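Printed Drinkware: Ordering and Artwork FAQ

Applies to mugs, steel bottles and travel cups ordered through Trandudix. Last revised 2022-02-03.

What is the minimum order?

The minimum depends on the print method. Screen-printed ceramic mugs start at 219 pieces per design. Laser-engraved steel bottles have no set minimum, but a setup charge applies to each new design. A change of text on an existing design counts as a new design. A change of mug color does not, provided the ink color stays the same.

Which file formats do you accept?

Vector files are preferred: AI, EPS, SVG or PDF with all fonts converted to outlines. Bitmap files are accepted for full-color transfer printing only and must be at least 600 dpi at final print size. Enlarging a small file does not raise its resolution, and enlarged files will be returned.

How large is the print area?

The print area differs by product and is shown on each product template. On the Findon mug it stops short of the handle on both sides. A wraparound design is possible but requires transfer printing. Text less than 2 mm high may fill in on screen-printed items and should be avoided.

Can you match a brand color?

Send a spot color reference with the order. Screen inks are mixed to the reference and checked under daylight lamps. Transfer prints are made in process colors, so some oranges and bright greens will shift. Ink printed on a dark mug sits on a white base layer, which is billed as a second color. Engraving has no ink color. The mark shows the metal under the coating.

Do I get a proof?

A digital proof is sent by email for every order. Production starts after written approval. The proof shows position, size and spelling. It is not a color proof, and screen colors should not be used to judge ink. A printed sample can be made for a fee, and the fee is credited if the order goes ahead unchanged. Please check phone numbers and web addresses with care, as errors approved on the proof are not covered.

Is the print dishwasher safe?

Transfer prints and fired screen prints are rated for household dishwashers. Unfired screen prints, used on most travel cups, are hand wash only. The rating is listed on the order confirmation. Commercial dishwashers use stronger detergent and higher heat, and no print method except engraving is rated for them.

How are orders packed?

Mugs are packed in divided cartons. Single gift boxes are available for the Findon and Lim ranges and must be requested before proof approval. Bottles ship in paper sleeves. Carton labels can carry a purchase order number or a department name if these are supplied with the order.

Can one order ship to several addresses?

Yes. Supply a spreadsheet with one address per row. Each address is charged as a separate shipment. Split orders are packed by full carton where possible, and part cartons carry a handling fee. 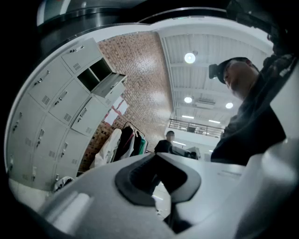 Yi-chun Hsieh: We had 400 Lim bottles engraved for two offices and the split shipment went fine, but the second address needed a contact name on the row or the carrier would not book it. Could that be added to the spreadsheet template?

Reply from Trandudix: A contact name column was added to the template. Older copies should be replaced before the next order.

What happens if items arrive damaged?

Report damage within five working days and include photos of the carton and the items. Keep the packaging until the claim is closed. Replacements are printed from the same artwork with no new setup charge. Small differences in ink tone between the first run and the replacement run are normal.

How long do you keep artwork and screens?

Artwork files are kept for three years. Screens are kept until the end of April in the year after the order and are then cleaned for reuse. Repeat orders placed after that date are charged for new screens. Kallivstead travel cups use a curved screen that is made for each run, so setup is charged every time.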